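Clollimwood Clear Storage Bin – open top, grip in the rim

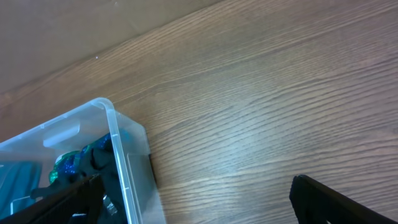

Clear bin on a wood-grain surface, thickened rim and moulded grip.

429 in stock at the Zastinier warehouse. Sold singly or in packs of 4.

Quick version – it's a see-through plastic bin for putting stuff in. Slight frosted tint so it's not glass clear, but you can tell socks from phone chargers without tipping the lot out. Rounded corners. Thick lip round the top. Grip moulded into the rim so you've got something to pull on when it's shoved at the back of a shelf.

What people buy it for

Kids' bits mostly. Building blocks, train track, dolls' clothes. Also under-sink stuff, craft drawers, the hallway pile of hats and gloves. We sell a lot in December, people clearing space before the relatives arrive and then a second wave for wherever the new toys have to go.

Good in a pantry too, for packets and tins. Wipe it first.

Sizes

Small – fits a normal bookshelf, paperbacks stand up in it
Medium – the one most people want
Large – winter jumpers, spare bedding, the big toys

Small and Medium share the same lid. Large has its own. Lids sold seperately, see lower down.

Check your shelf depth before ordering Medium, it's deeper front to back than the old Wallner bin it replaced. Had a few back because of that. If you've got Wallner ones already the two will sit side by side fine but won't nest in each other, different taper.

Using it on the floor

Fine on wood, laminate, tile, carpet. The base is smooth so it slides easily when it's light. Full of books – lift it, don't drag it, any grit underneath will mark a floor whatever the bin is made of. Stick-on felt pads work well, Fokel do a sheet of small round ones and we stock them. Clean and dry the base before you stick them on or they'll be off in a week.

Against a wall leave a finger's width so you can get your hand round the back.

Stacking

Without lids: they nest when empty, don't stack full. With lids: 2 high for Large, 6 high for Small as long as the heavy ones are at the bottom. Not on top of a wardrobe please. Medium is somewhere between, use your judgement, if it leans take one off.

Nested bins can grip each other if they've been pushed down hard. Twist a little, then pull. Don't lever them apart with a screwdriver, that's how rims get chipped.

Cleaning

Warm water, washing-up liquid, soft cloth. No scouring pads, they scratch and then it goes cloudy and you can't see in. Not for the dishwasher. Felt tip comes off with a bit of rubbing alcohol on kitchen roll, biro mostly does too. Sticky label residue – cooking oil, leave ten minutes, then soap.

Labels

Paper labels peel in a damp cupboard. Use the clip-on ones (lid page, bottom of the list) or a strip of masking tape and a marker, which is what we do in the stockroom.

Not suitable for

Hot food or anything straight off the hob. Freezer – plastic goes brittle. Standing on. Long spells in direct sun, it'll yellow. Carrying pets, somebody did ask.

Goes with

Clollimwood lid, Small/Medium
Clollimwood lid, Large
Clip-on label holders
Fokel felt pads, round

Delivery and returns

Orders in before noon go out same day, Monday to Friday. Bins ship nested with card between, so expect one tall box and not several small ones. Lids go flat down the side. Have a look at the corners when you unpack – if one's cracked take a photo and email it over, no need to send the bin back, we'll post another.

Unwanted ones back within 30 days, clean, no tape on them. You pay the return postage unless it was our mistake.

Customer comments

"Bought four for the playroom, came back for more. Only gripe is I'd like the lids included in the price." – Mirjam Zwahlen

"Bit cloudier than I expected but does the job, can see whats in it from across the room. Handle part is comfy enough even with books in." – Aurelia Gasser

Trade and nurseries

Bigger quantities, ask for a price. Full pallets of Medium only. Small and Large can be mixed on a part pallet – say how many of each in the first email, saves going back and forth.

Stock figure last updated Saturday, October 26, 2024. Large lids low, more on order.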